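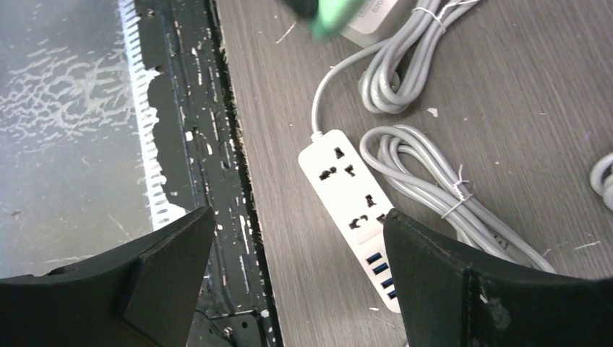 Por Leokadia Kaczmarczyk – Rorkano
Categoría: Quiénes somos
Imprimir | Enviar por correo

¡Hola! Soy Leokadia y llevo la parte de percepción en Rorkano, una empresa pequeña (somos 7) que escribe software para brazos robóticos. No fabricamos brazos ni pinzas, los compramos hechos. Lo nuestro es lo que pasa entre la cámara de la muñeca y los motores: entender qué hay sobre la mesa, decidir por dónde agarrarlo y llegar hasta allí sin llevarse nada por delante.

A mí me tocan los cables, que son mi cruz y mi alegría. Una regleta blanca con sus puertos USB tiene una forma decente, pero un cable gris enrollado y sujeto con una brida cambia de silueta cada vez que alguien lo toca, y encima sobre una mesa gris... ¡pues imaginaos! Para eso nació Plasollow, nuestro módulo de segmentación, que ya va por la versión 12 y sigue dándome disgustos con las bridas blancas.

El otro programa de la casa es Handstead, el planificador. Recibe lo que ve Plasollow y propone trayectorias para los dos dedos, con 28 parámetros que se pueden tocar desde un panel bastante feo (lo hice yo, acepto quejas). Nuestro primer cliente fue De Graaf, que clasifica material eléctrico devuelto, y de ellos aprendimos a probar siempre con mesas sucias, con migas y polvillo – en las limpias todo nos salía de maravilla.

Desde octubre tenemos también prácticas para 2 estudiantes. Si te apetece pelearte con nubes de puntos, escríbenos y cuéntanos qué has programado, aunque esté a medias.

Imprimir | Enviar por correo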